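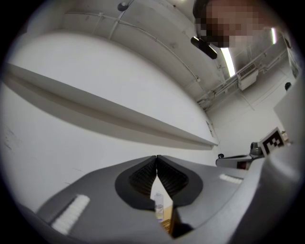 A reader of the previous edition asked why the Dririk cabinet must stand empty overnight before any wine is put into it, and whether the step could be left out when only a few bottles are to be stored. It should not be left out. The cooling circuit must settle after transport, and the quantity of wine makes no difference.

## 4. Preparing the Dririk wine cabinet for first use

This section applies to the Drustel Dririk in both the single-zone and the dual-zone version. The dual-zone version has 2 separately controlled compartments.

### 4.1 Positioning

1. Place the cabinet upright on a firm, level floor, away from ovens, radiators and direct sunlight.
2. Leave a gap of 8 cm between the rear panel and the wall.
3. Turn the front feet until the door closes under its own weight.
4. Leave the cabinet switched off until the following morning.

**Caution:** The cabinet weighs around 175 kg when fully loaded. Do not move it with bottles inside.

### 4.2 Setting the temperature

1. Connect the plug directly to a wall socket. Do not use an extension lead.
2. Hold the power button until the display lights up.
3. Select the upper zone and enter the required temperature. Confirm with the same button.
4. On the dual-zone version, repeat step 3 for the lower zone.
5. Close the door and wait until both readings are steady.

**Note:** For long keeping, the Xavier setting holds a single temperature throughout the cabinet and dims the display. Sparkling wine intended for serving should be kept in the lower zone – the Xavier setting is too warm for this purpose.

### 4.3 Loading

1. Begin with the lowest shelf and work upwards.
2. Lay bottles sealed with natural cork on their sides. Screw-capped bottles may be stored upright on the base tray.
3. Keep labels clear of the rear wall, where moisture may collect.

**Caution:** Do not pull out more than one loaded shelf at a time.

If code 408 appears on the display, the door has been left open. Close it firmly and press the power button once. Should the code return, contact the Tranimness service desk and have the serial number ready. It is printed inside the door, beside the upper hinge.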